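Chapter 3
Packing and Wrapping

Open any snack and listen. That crackle is a thin film doing a tough job! It keeps air out and sugar, crumbs and smell in. Look at the edges of a small packet and you'll often find a crimped seal, pressed into tiny ridges.

Strawberry candy, a plain green sachet, a packaged cake and boxes
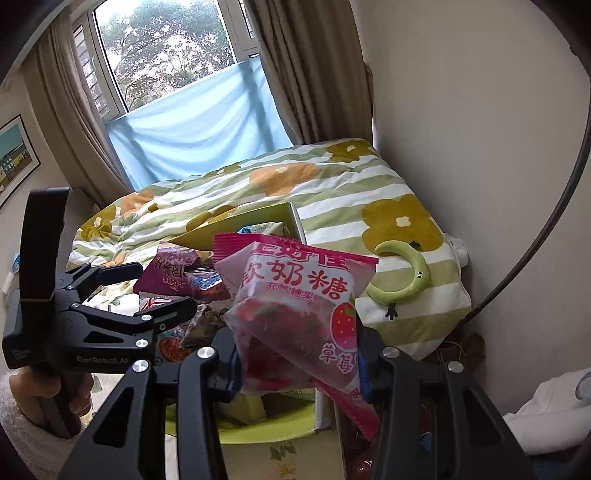
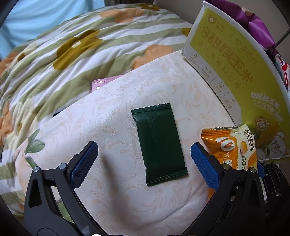
Before you read on, empty a snack drawer at home and sort it by wrapper. Bindu Gowda's class at Rodberg found 682 wrappers in one month, and we'll use their list all through this chapter.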